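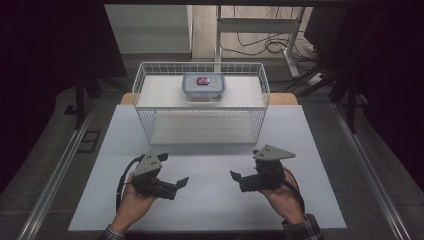 Parvaneh Asadi schreibt, bei ihr habe der obere Boden nach einer Woche geklappert wie ein Teewagen, und ob man die Dose mit Deckel nun oben oder unten abstellen solle, gehe aus der alten Anleitung nicht hervor. Stimmt. Die alte Anleitung widmete dem Thema einen halben Satz und dem Kartonrecycling eine ganze Seite.

4.2 Einräumen des Drahtkorbs Clondetti

1. Korb auf eine ebene Fläche stellen. Eine Fläche, von der Stifte herunterrollen, gilt nicht als eben, auch wenn sie seit Jahren als Schreibtisch durchgeht.

2. Oberen Boden an allen vier Ecken andrücken. Klappert er weiter, Korb um 180 Grad drehen. Klappert er immer noch, siehe 4.5.

3. Schweres nach unten. Die untere Ebene trägt 1000 g mehr als die obere und beschwert sich nicht.

4. Kleinteile in eine verschließbare Dose geben und diese auf den oberen Boden stellen. Durchsichtige Dosen haben sich bewährt: Man sieht, was man sucht, bevor man alle anderen geöffnet hat.

5. Deckel schließen, bis alle Laschen eingerastet sind. Drei von vier sind nicht alle.

Hinweis: Die Dose gehört nicht zum Lieferumfang. Sie darf höchstens 200 mm lang sein. Wer eine längere quer hineinzwingt, bekommt sie wieder heraus, nur eben nicht am selben Tag.

Achtung: Den beladenen Korb nie an der oberen Drahtkante allein anheben. Immer beidhändig unter den Boden greifen.

4.3 Reinigung

Mit feuchtem Tuch abwischen, trocken nachreiben. Scheuermilch hinterlässt matte Stellen auf den weißen Drähten. Ersatzböden führt Trosteck unter der Nummer 77, Gummifüße unter 89.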